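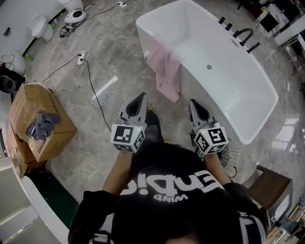 Freestanding tubs need a different routine from tubs set into an alcove. All four sides are exposed, the outer walls collect dust as well as splashes, and the fittings are often a different finish from the tub itself. Each finish has its own cleaning limits. On a white rectangular tub with a chrome fitting in the floor and a black spout and handles along the rim, there are three surfaces to care for, and the product that suits the glossy interior may dull the black parts. A cloth draped over the corner, like the pink one here, is fine for a short time on a dry rim. The answers below cover the Pranell rectangular tub and the Trasari black faucet set, both supplied by Kneath.

General

Which tub does this page apply to?
The Pranell rectangular freestanding tub, model 2306, in gloss white acrylic. The older stone resin model has a separate care sheet. Do not follow the scratch repair steps on this page for stone resin.

Where is the model number?
On a label on the underside, next to the drain opening. If the tub is already installed, use the order confirmation. Do not lift or tip a connected tub to read the label.

How much water does it hold?
70 gallons to the overflow, with no bather. In normal use the fill will be lower, as the bather displaces water.

What load should the floor be rated for?
Model 2306, filled and with one adult bather, is listed at 1152 pounds. The load passes through the base of the tub and is not spread over the whole floor. On a concrete slab this is rarely an issue. On joists, have the span and spacing checked before delivery.

Cleaning

What should be used on the interior?
Warm water, a small amount of mild dish soap, and a soft cloth. Wipe, rinse, dry. For soap film that does not lift, use Rikus liquid bath cleaner at the dilution given on the bottle. Leave it on for two minutes and rinse fully, including under the lip of the drain.

What should not be used?
Scouring powder, steel wool, the green side of a kitchen sponge, acetone, paint thinner, drain cleaner left standing in the tub, and any spray containing bleach. Damage from these products is not covered.

How often should the tub be cleaned?
Rinse after each use. Wash once a week in a household where the tub is used daily. A tub that is seldom used still needs to be wiped down, and water should be run through the drain monthly so the trap does not dry out.

How are the outer walls cleaned?
With the same soap solution on a wrung-out cloth, working from the rim down. Dry the bottom edge last. Water left between the base and the floor will mark some natural stone, so do not flood the floor around the tub to clean it.

Can a cloth or towel be left on the rim?
A dry one, yes. A wet cloth should be moved within a few hours. Dyed fabric left wet in one place can transfer color to white acrylic. Fresh dye marks usually come off with soap and water. Older ones may need the polish described under Scratches and Stains. A rubber-backed mat should never be stored in the tub or over the side.

Faucet and Drain

How is the black finish cleaned?
With water and a soft cloth only. If soap is needed, rinse it off at once. The Trasari black finish is a coating and will be worn through by abrasive products. Vinegar and lime removers will also attack it, even when diluted.

How is limescale removed from a black spout, then?
Wet a cloth with hot water, wrap it around the scaled area, and leave it for ten minutes. Wipe and repeat. If scale has built up at the outlet, unscrew the aerator and soak that part separately. Keep the soaking solution off the coated parts. In hard water areas, drying the spout after use will do more than any cleaner.

Can the chrome drain be treated the same way?
Chrome tolerates more, but the drain sits in the acrylic, so the acrylic sets the limit. Use soap and water. A diluted vinegar solution may be applied to the chrome with a cotton swab and rinsed off after one minute.

Is it acceptable to have a chrome drain with a black faucet?
Yes. The drain is supplied in chrome as standard. A black cover is available as part 1325 and presses into the same body. No plumbing work is needed to change it. The black cover should be cleaned like the faucet.

The tub drains slowly. What should be checked first?
Lift out the drain cover and clear hair from the crossbar. Clean the underside of the cover while it is out. If flow is still slow, the blockage is in the trap, and access depends on how the tub was installed. Do not use a plunger without first sealing the overflow opening with a wet cloth.

Scratches and Stains

How are fine scratches removed?
Wash and dry the area. Apply a small amount of acrylic polish to a soft cloth and work in straight lines, then at right angles to them. Buff with a clean cloth. Keep polish off the floor of the tub where possible, as it leaves the surface slippery. If it must be used there, wash the floor twice before bathing.

What about a scratch that catches a fingernail?
Polish will not remove it. Contact Kneath with the model number and a photo taken in daylight. A filled repair can usually be made with the tub in place.

There is a yellow line at the water level. Is that permanent?
Usually not. It is most often body oil or bath product. Use Rikus cleaner twice, a day apart. Yellowing over the whole interior is a different matter and should be reported.

During Other Work in the Bathroom

Should the tub be covered?
Yes, for any tiling, painting, or drilling. Use a clean cotton sheet first and cardboard over it. Plastic film laid directly on the acrylic traps grit and moisture. Do not put tools on the rim or stand in the tub in work shoes.

Can the tub be used as a place to keep boxes and parts?
No. Carton staples scratch acrylic. Keep boxes on the floor, clear of the tub walls.

How is grout or plaster dust removed?
Vacuum with a brush attachment, then rinse, then wipe. Wiping first will scratch the gloss.

Page reviewed Tue 22 March by Dwynwen Price, Kneath technical support. The section on the black drain cover replaces the version issued in November.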